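Tevis Quarry, Tinitz: walkover inspection, April 2020
Inspected by Saadet Çetinkaya for the residents' liaison group. Operator's representative present for items 1 to 9 only.

Marks used: OK, ACTION, NOT SEEN

1. Perimeter fence, north side. OK
Two new posts since November. Wire is tight the whole way along.

2. Perimeter fence, river side. ACTION
Gap under the wire by the old pump house, big enough for a child. Zarei to close it. This was on the last list as well.

3. Warning signs at footpath crossings. ACTION
Deep water sign missing at the lower stile. The bracket is still on the post. The others can be read from the path.

4. Edge protection on haul road. OK
Bund is the height of a lorry's wheel centre or better along the top stretch. It has slumped a little on the bend and should be looked at again after heavy rain.

5. Quarry face, east. NOT SEEN
Access closed on the day. Operator says loose rock was scaled off in the winter. I have asked for the written record and will mark this item when I get it.

6. Quarry face, west. OK
No fresh falls at the foot. Standoff line is painted and machines were parked behind it.

7. Settlement lagoon. ACTION
Water level is 60 cm below the top of the bank, which is inside the permit. The outflow grille was half blocked with reeds. Lifebuoy is there but its rope has gone stiff and needs replacing.

8. Discharge to the river. OK
Ran clear while we stood there. Sample bottle taken by Omach, results to follow.

9. Stockpiles. ACTION
The washed sand heap is too steep on the loading side and undercut where the shovel has been digging. Bring it down from the top. Keep people on foot out until that is done.

10. Wheel wash. OK
Working. Some mud on the lane outside the gate, though less than last year, and the sweeper was booked for the Tuesday.

11. Dust. ACTION
Sprays on the crusher were running. The conveyor cover has lost 13 of its clips and the sheet lifts in the wind. Three households on Mill Lane have complained about grit on their windowsills.

12. Lorry sheeting. OK
Watched 9 lorries leave, all sheeted. One driver stopped to sheet up outside the gate, which should be done in the yard.

13. First aid and washing facilities. OK
Eyewash bottles in date. Hot water, soap and towels in the mess room.

Comments
Items 2 and 9 come first and I would like both done before the next blast. Item 3 is a cheap job. On item 11, the operator offered to fit a new cover in place of the clips, and I have no objection if it is done this spring.

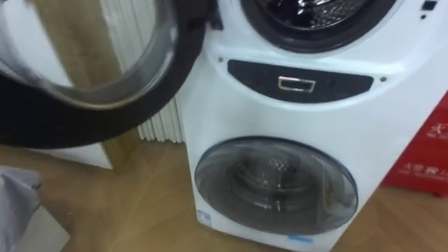

The east face stays open on this list until the scaling record arrives. Zarei should send it to me directly, with a copy to the parish office. Anyone who sees the river fence down again can ring the site number on the main gate.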